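Filed under: Chapters to Read Free | Everyday Health
26 shares | 4 comments

Chapter 2
Dry Eyes, Tired Eyes

I spent most of my thirties rubbing my eyes. I rubbed them on the bus, in meetings, at the back of my daughter's school concert, and my friend Floarea Manole used to slap my hand away as if I were a toddler reaching for the biscuits. I told her they were just tired. When I finally sat down in front of an optometrist (a very patient one), she asked me how long they'd felt gritty and I couldn't give her a sensible answer. Years, probably.

So this chapter is close to my heart, and I'm going to take it slowly. Chapter 1 dealt with how the eye is put together, and if you skipped it – I know some of you did – please go back for the part on the eyelids at least, as we'll lean on it here.

What we mean by dry

The word is a bit of a nuisance. Plenty of people with dry eye have eyes that stream, especially in a cold wind, and they're quite put out when someone tells them the trouble is dryness. I was one of them! The surface of the eye gets irritated, the tear gland answers by flooding it, and the flood is mostly water that runs straight down your cheek without doing much good.

A healthy tear film is a thin coat with water, oil and a slippery stuff called mucin in it. The oil comes from a row of tiny glands along the edges of the lids, and it slows down evaporation. The mucin helps everything spread and stick. If there's too little water, or the oil is poor, the film breaks up between blinks and you get the stinging, the grittiness and that odd blur that clears when you blink. Lots of people have a mixture of both problems, which is why you'll hear two friends with the same label swapping quite different advice.

Blinking, and how we forget to do it

Try reading a page of small print and having someone watch you. We blink far less when we're concentrating, and many of the blinks we do manage are lazy ones where the lids don't quite meet. Screens get all the blame, but sewing, driving and chess will do it too.

When I taught the evening class that this book grew out of, Luminița Nedelcu came along because her husband had nagged her into it. She did bookkeeping from home, with a heater blowing at her shins and a fan on the desk to make up for it, and by teatime she could hardly keep her eyes open. We'll come back to her desk in the exercises. For now, write down what you think she might change, and keep the list.

Who gets it

Anyone can, but it's commoner as we get older and commoner in women, particularly after the menopause. Contact lenses can bring it on. So can some ordinary medicines, among them certain hay fever tablets and some antidepressants, and some illnesses such as Sjögren's and rheumatoid arthritis. Please don't stop a prescribed medicine on the strength of this paragraph – ask your pharmacist or doctor first.

I've left laser eye surgery for Chapter 4, where it gets a proper section of its own.
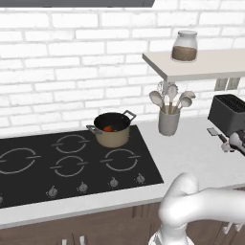

Can warm compresses really help?
They often do when the oil glands are blocked, as gentle warmth loosens the thickened oil, but they need to be done regularly and must never be hot enough to hurt.

We'll go through the method later in the chapter, along with lid massage, and I'll tell you about the months in which I did it all wrong. We'll also look at drops, and why people who use them several times a day are often steered towards the kind without preservatives.

When it isn't something for a textbook

Some things shouldn't wait for you to finish reading. If you have real pain in the eye, a sudden change in your sight, strong dislike of light, or a red eye while you're wearing contact lenses, get it looked at urgently. The same goes for anything splashed into the eye, once you've rinsed it with plenty of clean water.

Words to know before you go on

Tear film: the thin coat over the front of the eye.
Meibomian glands: the oil glands in the lids.
Mucin: helps tears spread evenly.
Blepharitis: sore, inflamed lid edges, very often found alongside dry eye.

Keep a bit of paper handy for section 2.1, where we start with the glands and I'll ask you to draw a lid from memory.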